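The Hand That Teaches

Clekley used to be a town you drove through on the way to the lake. Now it has Girumo, a small shop that makes a hand-held gripper kit called the Rida, and I have spent a good part of this spring squeezing the trigger on one and grinning like a kid.

The idea is lovely. You hold the gripper, you do a chore with it, and the camera on board records what the fingers see. Do the chore enough times and you have something a robot arm can learn from, with no arm in the building at all. The kit costs $400, and it arrives as a flat box of parts with 4 pages of instructions (good ones, with big drawings!). Mine took an evening to put together, plus a second evening after I found a bushing still in the bag.

What won me over is how it feels. The squeeze is light and even, and after a while I stopped looking at my hand and just watched the fingers, the way you watch a pencil tip. Cloth is the real test for any gripper, and it was the part I kept going back to – folds slide, corners hide, and every grab comes out a little different.

The software is called Brito, and it's the weaker half. It sorts clips nicely and lets you throw out the bad ones with one key, but it gets sluggish once a folder passes 500 of them. I have 2,936 clips now, so I've learned to split things up by day.
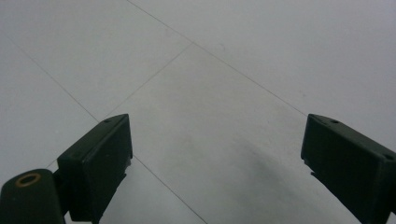

Empty grip over the floor, then fabric.

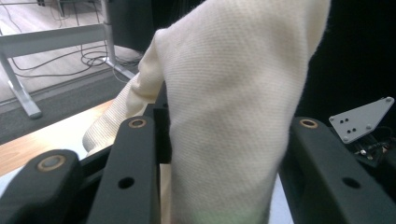

Girumo plans a software update in July, and a softer set of finger pads is supposed to come along with it. I'd also like a wrist strap, please, and a longer cable. My forearm was sore for the first week and then it wasn't, and I've already cleared a shelf for a second kit so two of us can work at once.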